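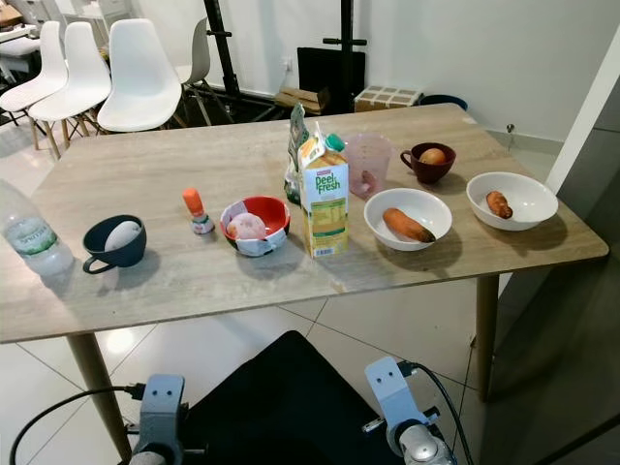

Wasserflasche, Becher, Schale: Um den Tisch zu Hause geht es im Oktober auch bei den Krankenkassen-Apps.

Ernährungs-App Vistero verspricht weniger Lebensmittelabfall – die Zahlen geben das kaum her

Wer seine Mahlzeiten vorab plant, wirft weniger weg. Mit diesem Satz wirbt der Anbieter Vistero seit Oktober für seine gleichnamige App, und auf den ersten Blick lässt sich dagegen wenig sagen. Die Firma geht allerdings weiter. In einer Mitteilung heißt es, Haushalte in der Gemeinde Nastach hätten ihren Lebensmittelabfall mit Hilfe der App »nachweislich und dauerhaft« gesenkt. Die Gemeinde hat den Versuch mit 2150 Euro bezuschusst und will im Frühjahr über eine Fortsetzung beraten.

Grundlage der Aussage ist ein Bericht des Büros Skendatum, der unserer Redaktion vorliegt. Angeschrieben wurden demnach 300 Haushalte, 252 meldeten sich an. Bis zum Ende der acht Wochen führten aber nur 87 ihr Abfalltagebuch vollständig. Nur diese Angaben flossen in die Auswertung ein. Was in den übrigen Küchen geschah, ist nicht bekannt. Es liegt nahe, dass vor allem diejenigen durchgehalten haben, die ohnehin auf ihre Vorräte achten. Der Bericht erwähnt diesen Umstand in einer Fußnote, die Mitteilung des Anbieters erwähnt ihn gar nicht.

Auch die Messung selbst wirft Fragen auf. Gewogen wurde nicht. Die Teilnehmer trugen abends in die App ein, ob sie »nichts«, »wenig« oder »viel« weggeworfen hatten. Was als wenig gilt, blieb ihnen überlassen. Eine halbe Packung Joghurt kann in einem Haushalt mit fünf Personen kaum auffallen und in einem Singlehaushalt der größte Posten der Woche sein. Wer jeden Abend nach seinem Abfall gefragt wird, antwortet zudem womöglich freundlicher, als es die Biotonne hergibt.

Eine Vergleichsgruppe ohne App gab es nicht. Damit lässt sich nicht sagen, ob die App etwas bewirkt hat oder ob schon das Tagebuch genügt hätte, das man ebenso gut auf einem Zettel am Kühlschrank führen kann. Der Versuch begann außerdem kurz nach den Sommerferien, also zu einer Zeit, in der viele Familien wieder regelmäßiger einkaufen und kochen. Ob der Effekt über den Winter trägt, wurde nicht untersucht. Das Wort »dauerhaft« ist bei einem Zeitraum von acht Wochen jedenfalls mutig gewählt.

Vistero weist die Kritik zurück. Der Versuch sei von Anfang an als Praxistest angelegt gewesen, teilte das Unternehmen auf Anfrage mit, und die Rückmeldungen seien »überwältigend positiv«. Wie viele Rückmeldungen das waren, beantwortete die Firma nicht. Offen blieb auch, was mit den Einkaufsdaten geschieht. In den Nutzungsbedingungen ist von einer Weitergabe »an ausgewählte Partner« die Rede. Als einziger Partner wird dort der Lieferdienst Rivadeneira genannt, der in der App Rezeptvorschläge platziert – samt Bestellknopf für die fehlenden Zutaten. Ein Programm, das beim Aufbrauchen helfen soll, lädt damit an derselben Stelle zum Nachkaufen ein.

Für die ersten drei Monate ist die Nutzung kostenlos, danach wird ein Abonnement fällig. Manche Krankenkassen bieten ihren Versicherten inzwischen vergleichbare Programme an und werben im Herbst besonders kräftig dafür. Auch dort lohnt ein Blick auf die Frage, wie der behauptete Nutzen ermittelt wurde und wer die Auswertung bezahlt hat. Im Fall von Nastach kam der Auftrag an Skendatum von Vistero selbst.

Die Gemeindeverwaltung will sich vor der Beratung im Frühjahr nicht festlegen. Man habe den Bericht »mit Interesse zur Kenntnis genommen«, hieß es aus dem Rathaus. Eine zweite Runde, bei der die Abfälle gewogen werden und ein Teil der Haushalte ohne App teilnimmt, sei denkbar, aber noch nicht finanziert. Bis dahin ist der Bericht auf der Internetseite der Gemeinde abrufbar, die Fußnote steht auf der vorletzten Seite.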